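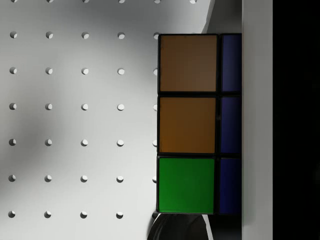
Rangehood filters: revised cleaning interval

Members who service ducted rangehoods in the Taltlow and Stindgate buildings should note a change to the maintenance schedule, effective from the start of December. The interval for aluminium mesh filters drops from 4 months to 3. Baffle filters stay at 4.

The change follows a review of 573 service records by Darius Lepik. Mesh filters left for the full 4 months showed a marked fall in airflow at the lowest fan speed, and motor temperatures rose accordingly. Baffle filters in the same kitchens stayed within tolerance.

Procedure is otherwise unchanged. Isolate the unit at the switchboard before removing filters. Soak in hot water with a non-caustic degreaser; caustic products discolour aluminium and will pit the mesh over time. Rinse, drain on edge and refit only when fully dry. Filters with torn mesh or a bent frame are to be replaced as a pair, even where the second filter looks serviceable - mixed resistance draws most of the air through the newer side.

Check the backdraft damper at each visit. The flap should open freely by hand and close under its own weight. If it sticks, clean the pivot pins with a dry cloth first. Do not oil them. Grease vapour binds to the oil and the flap will seize again before the next visit.

Recirculating units are a separate matter. Their charcoal cartridges can't be washed and are still replaced on the date written on the cartridge label. Please write that date in marker on fitting, as several cartridges at Stindgate were found with the label blank.

The Krūmiņa worksheet has been updated with a column for damper condition. Old copies can be used until the pad runs out, with damper notes entered under "Other". Replacement mesh filters are stocked at the Cavine store in 2 widths. Measure the opening, not the old filter, before ordering. The counter closes early on Monday.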